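Learning to write letters again

My gran wrote to everybody. She had a cousin in Brusville she hadn't seen since they were girls, and the two of them kept it up for decades, four sides at a time, mostly weather and knees. I found the bundle in October and read the lot with a pot of tea going cold beside me.

So I've started doing it myself! My first went to Veronika Nyitrai, my old flatmate, and it took me 90 minutes to fill 3 pages (my handwriting has gone to pieces, and I'd forgotten how much your thumb aches). I told her about the new bus route, the leak over the back door and a soup I'd made a mess of. None of it was worth a phone call – but it all seemed to belong in a letter.

Her answer came a fortnight later, in green ink, and I read it standing in the hall with my coat still on.

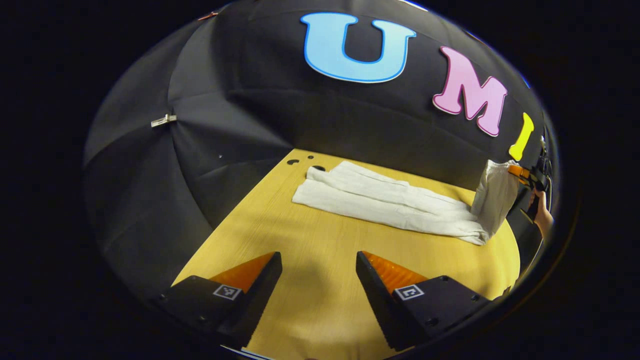
She'd asked about the soup, bless her, and wanted to know whether I still had her blue casserole dish. I do, and I'd rather hoped she'd forgotten. I've promised to bring it when I visit in the spring, and in the meantime I'm off to buy more stamps and some paper with lines on it.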